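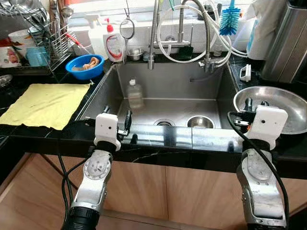

*Stainless steel sink in a black marble countertop.*

# Shared Kitchen: Frequently Asked Questions

The following answers apply to all residents of Flelura House and to registered guests. Questions not covered on this page may be sent to Shazia Kiani in the Residence Office.

**Who may use the shared kitchen?**
Any resident with a current key card. Guests may use the kitchen when accompanied by the resident who registered them.

**What are the opening hours?**
The kitchen is open from 6:30 a.m. until 11 p.m. During May, closing time is extended to midnight for the examination period.

**May I reserve the kitchen for a group meal?**
Yes. Groups of up to 16 people may reserve the kitchen for one evening. Requests must reach the Residence Office at least five days in advance. A refundable deposit of $70 is required.

**Where should food be stored?**
Each resident is assigned one shelf in the refrigerator and one dry-goods locker. Food must be labeled with a name and room number. Unlabeled items are discarded at the weekly cleaning.

**May dishes be left to soak?**
Dishes may soak for up to one hour. Items left longer are moved to the holding shelf beside the door and kept there for two weeks.

**How do I dispose of cooking oil?**
Cooking oil must not be poured down any drain. Allow it to cool, place it in a closed container, and take it to the collection point in the Tsolakis Wing basement.

**What should I do if a drain is blocked?**
Stop using the sink and report the blockage at the front desk. Residents are asked not to use chemical drain cleaners. Repairs are carried out by Zurnow, the building's plumbing contractor.

**Is there a charge for a lost locker key?**
Yes. The replacement fee is $39, added to the next monthly statement.

**Are personal appliances permitted?**
Kettles and rice cookers are permitted after a safety check. Deep fryers and open-coil hot plates are not permitted in any part of the building.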